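社区存档 > 厨房与储藏 > 长帖

8月 · 发帖人:Vidar Forsberg

1/ 最近在整理低酸与高酸调味品的储存问题,写成一串短帖。内容以家庭厨房和小型餐馆后厨为主,不涉及工业灌装线。术语尽量统一:pH 指平衡后的 pH,aw 指水分活度,两者不要混用。

2/ 先说 pH。番茄酱类产品的 pH 一般在 3.6 到 4.0 之间,靠醋酸和番茄自身的柠檬酸维持。4.6 是通用的分界线,低于这个值,肉毒梭菌的芽孢不萌发。霉菌和酵母不受这条线约束,所以“够酸”和“不会坏”是两件事。

3/ 再说 aw。糖和盐都降低水分活度,但效率差很多。按质量算,盐的作用远强于蔗糖。减糖减盐版本的酱料,开封后的保质期通常比原版短,原因多半在这里。看标签时先看配料顺序,再看储存说明。

4/ 醋酸和柠檬酸在同一 pH 下抑菌能力不同。醋酸 pKa 为 4.76,在 pH 3.8 时大部分以未解离形式存在,能穿过细胞膜。柠檬酸的第一级 pKa 是 3.13,同样条件下未解离部分少得多。自制酱料时用柠檬汁等量替换醋,pH 可能接近,防霉效果会下降。

5/ 有人问 pH 试纸够不够用。番茄类样品本身带红色,试纸读数误差能到 0.5,靠近 4.6 时没有意义。建议用玻璃电极笔,两点校准(4.01 和 6.86),样品打匀,放到室温再测。油多的样品先离心或静置去油,否则电极膜会被糊住。

6/ 温度。我在 Murham 的出租屋里记录过一台旧冰箱,探头放在门架最上层,每十分钟记一次,取了 334 个点。均值 8.1 ℃,最高 12.4 ℃。同期中层靠后位置均值 4.3 ℃。门架温度波动大,适合放高酸酱料和汽水,牛奶和鸡蛋不该放那里。

7/ 接上条。Kerstin Tveit 用同样的记录仪在她家测了 246 个点,冰箱是 Havovik 的双门款,门架均值 6.2 ℃。两台机器不能直接比,开门次数没有控制。只能说方向一致:门架比内胆高,上层比下层高。

8/ 开封后的番茄酱要不要冷藏?高酸产品常温放几周,安全风险很低,变化主要是品质:美拉德反应使颜色变褐,挥发酸减少,香气变平。用得快的餐馆放桌上问题不大,家里一瓶吃半年的,冷藏。

9/ 蛋黄酱另算。商业产品经过巴氏杀菌蛋液加酸化处理,pH 多在 4.1 以下。自制的用生蛋黄,酸度又常常不够。低温在这里有个反直觉的地方:刚做好的酸性蛋黄酱立即冷藏,沙门氏菌失活反而变慢。没有杀菌蛋液就现做现吃,不要留。

10/ 蒜油是另一个老问题。蒜是低酸蔬菜,泡在油里隔绝氧气,常温下就是肉毒梭菌的合适环境。要么先把蒜酸化到 4.6 以下再入油,要么冷藏并在四天内用完。冷冻也可以,分小份。

11/ 挤压瓶的阀口。硅胶十字阀在松手后会回吸空气,同时把瓶口残留物带回一部分。残留物在阀面上风干,局部水分蒸发,之后又被冷凝水稀释,霉点多从这一圈开始。处理方法:用后擦净阀面,每周拆盖用 60 ℃ 以上热水冲一次,晾干再装。

12/ 倒置存放的优缺点。优点是出料不带气,少溅。缺点是析出的浆液聚在阀口,第一下挤出来的是水。析水属于果胶网络收缩,和变质无关,摇匀即可。玻璃瓶不建议倒置,金属盖内衬长期接触酸,边缘会起锈点。
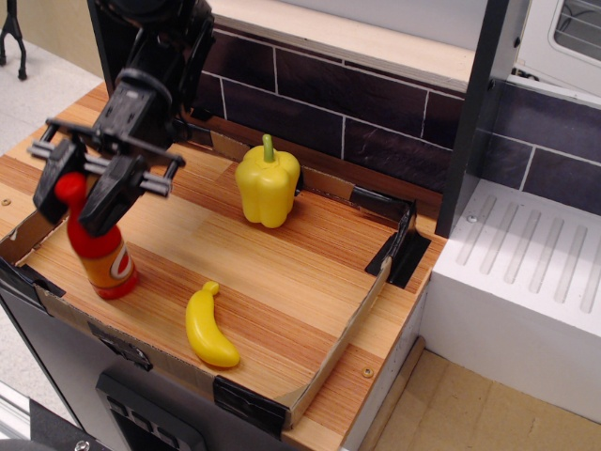

13/ 续装。把大包装往小瓶里补料,是餐馆里最常见的错误。旧料没有清空,新料的开封日期就失去意义。正确做法是用空、洗净、消毒、晾干、再灌,贴新标签。消毒用 200 ppm 的有效氯溶液,浸泡两分钟,沥干,容器不要用抹布擦内壁。

14/ Gonzalo Villalobos 在评论里问,200 ppm 之后要不要再用清水冲。各地规定不同,有的允许自然晾干不冲,有的把 200 ppm 定为免冲上限。按当地标准执行。浓度用试纸核对,氯液见光和遇有机物衰减很快,早上配的到下午就不能当数了。

15/ 标签写三项:品名、开封或灌装日期、弃用日期。不要只写一个日期,换班的人分不清是哪一个。热敏标签遇油会发黑,用合成纸加油性笔。我现在用的是 Ornero 的可溶标签,热水冲三十秒脱落,不留胶。

16/ 塑料瓶材质。PET 透明,阻氧比 PP 和 HDPE 好,但不耐热,热灌装需要专门的耐热级,普通 PET 瓶超过 60 ℃ 会收缩变形。PP 耐热,阻氧差。所以买来的 PET 空瓶不要灌刚出锅的酱,也不要放进洗碗机的高温段。

17/ 颜色变深怎么判断。先看是均匀变深还是只有顶部一层。只有顶部一层,是顶空氧气造成的氧化。均匀变深,一般是储存温度偏高或时间过长。这两种单看颜色都不能判定变质,要配合气味、胀气和霉点。有胀气的一律丢,不要尝。

18/ 辣椒酱的发酵型和非发酵型要分开看。发酵型开封后可能继续产气,瓶盖拧死会顶起来,冷藏能减慢,停不下来。非发酵型出现气体就是异常。两种都看标签上有没有“巴氏杀菌”字样,杀过菌的发酵型不该再产气。

19/ 上个月收到的读者留言里有 157 条问“过了最佳赏味期还能不能吃”。最佳赏味期针对未开封状态的品质,和开封后的期限没有换算关系。开封后按标签上的“开封后请于几周内食用”,没写的高酸酱料,我自己按冷藏六个月算。

20/ 更正:第 6 条里记录仪的标称精度是 ±0.5 ℃,初稿写成了 ±0.2 ℃,已删。谢谢 Kerstin Torvik 指出。下一串写酱油和鱼露,高盐体系,aw 的部分会展开讲。

联系:站内私信 · © Vidar Forsberg,转载请注明出处 · 返回顶部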